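List: wendmont-home
Subject: Re: The Jalla method for kitchen tables (long)
Date: Sunday, October 17, 2004

> I wanted to share something that has really worked at our house.
> It's called the Jalla method and I got it from a booklet. You take
> everything off the kitchen table and sort it by what it's made of.
> Plastic with plastic, paper with paper, cloth with cloth, and so on.
> Then you put each material away in its own container and label it.
> The booklet says up to 14 minutes a day is all it takes, and that
> once you've done it you won't ever have a messy table again. We did
> ours last weekend and I can't tell you how good it feels!!
>
> The booklet recommends the Enex bins but I'm sure any bins will do.
> We got the set. They stack.
>
> Has anybody else on the list tried it? I'd especially like to hear
> from people with small kitchens, because I think they would get the
> most out of it.

I have a small kitchen and I've now read the booklet, so I'll bite.

My trouble starts with sorting by material. I can't think of a single time I've walked into a kitchen wanting plastic. I've wanted the dish sponge, or a bag to put the peelings in. If you go by what things are made of, the sponge, the fruit netting and the bread bag all land in the same bin, and the next person who wants to wash a cup has to dig for it. I put this to my sister, who is more patient than I am with booklets, and she said maybe you're supposed to use common sense along with it. Fine, but then it's the common sense doing the work.

So we tried it on a real table, hers, on a day when it had the usual stuff on it. Sponge, two bottles lying on their sides, a flattened box, something to snack on, foam net off some fruit, a couple of plastic bags. It's an ordinary table's worth.

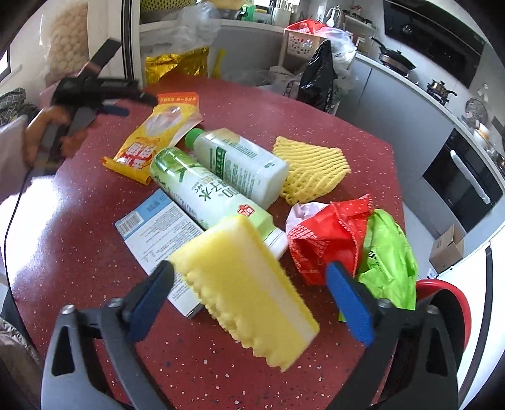 Steinarsdóttir
Digest editor, Wendmont Home List

By the book, nearly all of that is plastic. The flattened box is paper and goes by itself. That gives you one enormous bin and one with a single piece of cardboard in it, and you have made no decisions at all about what to keep. We tried to be fair and split the plastic into hard and soft, which the booklet doesn't mention, and then had an argument over which the sponge was.

What bothers me more is that the method never asks if a thing is trash. I went through the booklet twice looking for it. There's a page on labels, a page on where to put the bins (away from the stove, thank you) and a page of letters from happy people, and in all of that I didn't find the words "throw it out." I have to wonder if that has something to do with who sells the bins. A flattened box has had its day. You don't need a container for it, you need to carry it out of the house.

We did it over without the booklet. We made 2 piles, going and staying, and didn't allow a third. People always want a maybe pile. In my experience a maybe pile goes into a bag, the bag goes behind a door, and you find it in January when you're looking for the snow boots.

The staying pile then got divided by where the thing gets used. Sink things to the sink. Food to the shelf. Cleaning bottles together, upright, with the caps checked first. I do think the caps matter. My sister says I fuss about them, but I've wiped up after a bottle that had been stored on its side with the cap half a turn loose and I don't intend to do it again.

Before I go on, someone wrote to me off list and asked whether you should wash the table first or last. Last. If you wash it first you'll only set things down on it again. I'd also say that a dark table with white specks in it, like hers, hides crumbs wonderfully and you need to go over it with your palm, not your eyes. 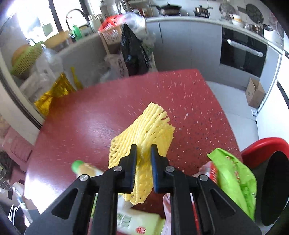
Fruit packaging is where I part ways with the keepers on this list, and I know there are several of you. Every time it comes up we get the same suggestions: wrap the Christmas ornaments in it, put it under the soap, use it to scrub carrots. I've asked before and I'll ask again who is doing this more than once. The one case I'll allow is when the fruit is still in it. There's a melon up on the shelf in its green net and I'd leave that alone, because it's stopping the melon from getting knocked. The yellow net had no fruit in it, so it has no job, and it goes. Same with the puffy collars that come on pears. If you truly wrap ornaments in them, keep what you need for the ornaments, put them IN the ornament box, and stop there.

Bags are harder, and I'll admit the booklet has a point when it says they multiply. Its answer is to fold each one into a triangle. I timed myself and gave up. A bag that's going to hold garbage doesn't care if it was a triangle beforehand. What I'd suggest:

Keep bags in one bag. One. When it's full, new bags go straight to being used.
Anything sticky inside goes out the same day.
If you can see through it because it's torn, it isn't a bag anymore.
Don't hang one from a knob "for now." A hanging bag fills up and then it's a fixture.

I break the last rule myself, for what it's worth, and so does everybody else whose kitchen I've been in.

A word on trash cans, as they came up last month and I never answered. There was a claim that a can with a bag liner has to have a matching size of liner bought for it. I don't see why. A grocery bag folded over the rim does the same job if you empty it often enough, and if it slips down, that's your signal that you've let it get too full. Where I'd be strict is the distance. The can should be close enough to the table that you can drop the going pile into it without a hike. If you have to walk around a chair and open a cupboard you'll start leaving things on the table "until the next trip," and there we are again.

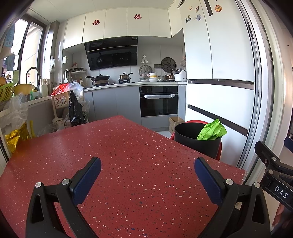
And keep a box next to the can for cardboard if you can spare the floor. Hers was all the recycling system we needed that day and it didn't have to be ordered from a catalog.

Now for the counter, which the booklet treats as the same problem as the table. I don't believe it is. A pot on the stove or a rice cooker on the counter is in its place, even if you'd like a prettier view. I'd leave out anything used daily. The booklet wants everything in a bin with a lid, including the bowls! My sister keeps her bowls stacked on the counter and chopsticks in a holder by the sink, and her kitchen works better than mine does. When I pointed this out to somebody who swears by Jalla, I was told it was "visual noise." I can live with some visual noise if I don't have to unstack a tower of bins to eat soup.

I also have doubts about the minutes. The booklet says up to 14 a day, and I'd like to know who was holding the watch. Picking up the table by itself, yes, easily. But that number can't include writing labels, and it certainly can't include a household where other people keep walking in and putting things down. We were at it a good deal longer, partly because we stopped for tea and partly because of the sponge argument.

To be fair to the person who wrote in: you say it feels good, and I believe you. A clear table does feel good. My question is whether you'd have got the same feeling from any method at all, or from simply starting. I'd be curious to hear how the table looks a few weeks from now, and I mean that kindly. I looked in our archive and we have 319 messages with the word "clutter" in the subject. Quite a few of them announce that the problem has been solved.

Last, the bottles. This is the part where I'd ask people to slow down, whatever method they use. Bottles that clean and bottles that you put on your skin or hair can be about the same size, and they're nearly all white and green these days. Sorting by material puts the lot together. Please read each one before it goes anywhere. If the label is in a language you don't read, ask someone who does. Don't go by the cap, and don't go by the leaves on the front, as leaves will get printed on anything.

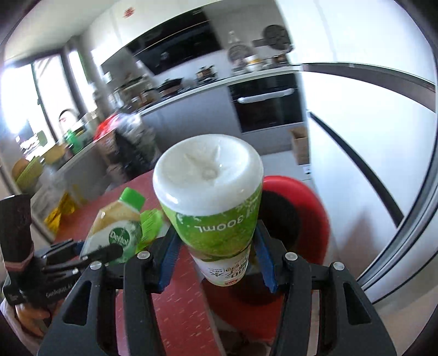 The green-and-white 300mL bottle, cap up. Dettol behind it on the table.

Disinfectant should live by itself, up high if you've got small children, and not on the table where people eat. I'd like to think that goes without saying, but I looked for it in the booklet, between the labels and the happy letters, and it isn't there.

If anyone has used the Enex bins for more than a season I'd still like to hear about the lids. I've been told by 2 different people that they warp near a stove, and by one that they don't. I have no opinion, I've only seen them in the store.

Also please trim your quotes when you reply. I left the original in whole because it's short, but the last digest had the same message in it over and over and I'm the one who has to cut it down.

--
wendmont-home: to leave the list, send a blank message with "leave" as the subject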